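平行グリッパの指を作り直した（4版目）

2022年9月30日

共同工房に置いている卓上アームの指を、また刷り直した。3版目までの経過は以前の記事に書いたので、変更点と測定値だけ残しておく。

機体は自作の6軸、制御基板はCotanoの旧型、手先は1自由度の平行グリッパ。モータの回転をラックとピニオンで左右対称の直動に変えている。この構成は1版目から変えていない。変えたのは指の形状と材料、それに原点の取り方である。

3版目の問題は二つあった。一つは薄物がつかめないこと。指先が平らで幅が広く、机に置いた板の縁へ差し込む前に、指の角が先に机に当たる。もう一つは、閉じたときに指先が開き気味になること。根元の締結部が力に負けて回転し、先端に隙間が残る。無負荷では平行でも、把持力をかけると先端だけ逃げる。

4版目では指先を細く絞り、先端に丸みを付けた。根元に向かって外側へ広がるテーパにして、曲げに対する断面を確保している。内側の面はほぼ垂直のまま残した。突起の配置は左右で向き合うようにそろえ、CADでは片側だけ描いて鏡像コピーで反対側を作った。左右を別々に描いていた2版目で寸法を取り違えたことがあり、それ以来この手順にしている。

印刷は積層方向を見直した。これまでは指を立てて刷っていたが、層の境目がちょうど曲げの最大点に来る。今回は寝かせて刷り、長手方向に繊維が通るようにした。サポートは増えるが、剥がした跡は把持面に出ない。充填率は40%。100%でも試したものの、冷却時の反りが大きく、内側の面の平行が出なかったのでやめた。 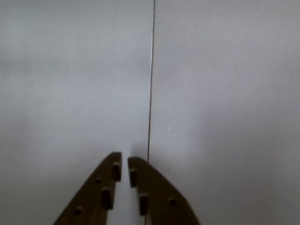 組み付け後の調整は、原点出し、把持力、先端のずれの順に行う。

原点は、指を閉じ切ったところの電流の立ち上がりで検出する。以前はリミットスイッチを使っていたが、指を替えるたびに位置を合わせ直すのが面倒で外した。エンコーダの値で、閉端が226、開端が1542。有効なカウント幅はその差になる。閉端の226は押し付けた状態の値なので、通常の閉指令は少し手前で止める。そうしないとモータが電流を流し続け、数分で駆動部が熱を持つ。

把持力は台所用の秤で測った。秤の皿に治具を立て、片指で押させて読む。制限電流を今の設定にしたときの読みは852 gだった。秤の精度も治具の摩擦も怪しいので、絶対値としては信用していない。前の版と同じ条件で比べるための数字である。3版目と比べて読みに有意な差はなく、力が増えたわけではない。先端の逃げが減ったぶん、つかめるものが増えたと解釈している。

先端のずれについては、左右の高さがそろわない件がまだ残っている。原因の候補は、締結穴のがた、ラックの取り付け面の傾き、印刷物そのものの寸法差。左右の指を入れ替えて傾向が付いてくるかどうかを見れば、指側か機体側かは切り分けられる。ただし鏡像形状なのでそのままでは入れ替わらない。確認用に根元だけ対称にした試験片を用意する必要がある。10月に入ってからやる。

制御側の変更は小さい。ラックの歯面に遊びがあるため、開方向から近づいた場合と閉方向から近づいた場合で停止位置が違う。これを嫌って、目標値へは必ず開方向から近づくようにした。閉じすぎた場合は一度大きく開いて戻る。動作は遅くなるが、位置の再現性は明らかに良い。擬似コードにすると次の程度のものである。

目標 > 現在 なら 目標 + 余裕 まで開く
停止を待つ
目標まで閉じる
電流が制限値を超えたら把持とみなして終了

余裕の値は遊びより大きければ何でもよい。うちでは40カウントにした。充填率と同じ数字だが、関係はない。

材料についても少し。フィラメントはKultasumの茶色で、強度で選んだものではなく工房の棚に開封済みの巻きが残っていた。湿気を吸っていたらしく、最初の一組は表面が荒れた。乾燥機に一晩入れてから刷り直したほうを付けている。艶のない色なので、手先カメラで位置を見るときに照明が反射しにくいのは都合がよい。黒で刷った2版目は影と指の区別が付かず、輪郭抽出のしきい値を環境ごとに変えていた。

工房のAnkit Nishadさんからは、指を印刷で済ませず、芯に金属板を入れたらどうかと言われた。剛性を考えればそのとおりで、根元だけでも板を挟めば締結部の回転は止まるはずだ。ただ、指は消耗品として扱いたい。ぶつけて折れたら刷って替える、という運用を崩すと、折れる場所が指から減速機に移る。一度それで歯を欠いたので慎重になっている。折衷案として、締結部のナットを四角ナットに替え、座面を広げるところまでは5版目に入れる予定。

残作業。

・試験片を刷り、左右の高さずれを切り分ける
・四角ナット用の座面を追加する
・把持面に薄いゴムを貼った場合の比較
・閉端の値を起動時に自動で更新する処理（今は手で書き換えている）
・配線の引き回し。指を全開にするとケーブルが根元に触れる

STLはまだ公開しない。高さずれの原因が形状側にあった場合、穴位置から変わるので、それが片付いてから置く。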